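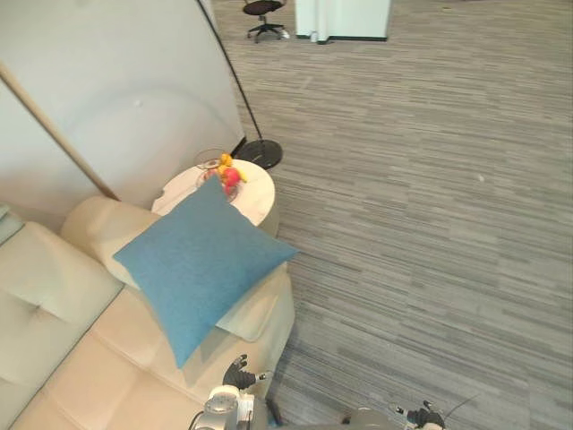
Quick one tonight, kettle's on and I've got 20 minutes before I have to ring Mum back.

So the front room. It's been bugging me since we moved to Prerkcombe and I finally had a go at it. Nothing bought, well, one thing bought. Mostly moving stuff about and swearing.

The blue cushion is staying. I know. I had it down for the charity bag and then Heloísa Bastos from upstairs came in for a cup of tea, picked it up and said where's this been hiding. Back of the wardrobe is where. Plain blue, no pattern, no piping, nothing going on. But against that much beige it does the job. Most of the rest round it is beige or beige-ish, the sofa can't even agree with itself, seat's gone peachy and the back's more of a grey-green depending on the light. I used to mind. Bit less now.

Rules for the sofa, mainly for me:
Cushions off, hoover down the crack, cushions back. Every week, not every month.
No eating crisps on it. (Ha.)
Spare cushions go along the top of the back or they go in the cupboard. Not the floor.

The little round table was the Bittencourt one, the one thing bought, second hand, and I carried it home myself with 2 stops on the hill. Pale top, sort of marbly. It was supposed to go by the window but it's ended up at the end of the sofa and I like it there, you can reach a mug without getting up. Fruit lives on it now. Glass bowl, something red, something yellow, done. We've eaten more fruit in a fortnight than we did all winter, just from it being in arm's reach. Does mean the lamp's squeezed in right behind it. Lamp is a problem for another day.

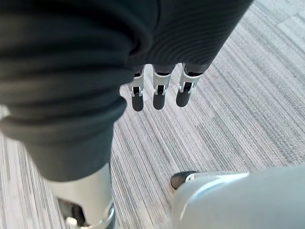
Washing next, as that's the other thing that takes over the room. I do a dark load and a light load and the dark one always beats me, it all comes out looking like one garment. Takes ages to sort. The charcoal grey is the worst for it, those big thick folds, and a shadow down every crease so you can't tell where one bit stops and the next starts, and then the fine ribbing on the sleeve which at least gives you something to go by. I've started finding the sleeves first and working in from there. Shake, sleeves in, fold in half, on the pile. If it's a heavy one I roll it instead, the shelf's not deep enough otherwise.

I tried the Zitia folding thing, where everything stands up in the drawer like files. Lasted 4 days. Looked lovely for 2 of them. Then someone wanted the jumper at teh back.

Still to do: curtains (too short), the rug from Rilero if it ever comes, they said April and I'm not holding my breath. And a hook for coats by the door so they stop ending up on the sofa arm.

Right, kettle. Will do the hall next time, lamp and all. If anyone knows how to get tea out of a beige seat cushion pls say, I've tried the soda thing and its just made a bigger paler patch.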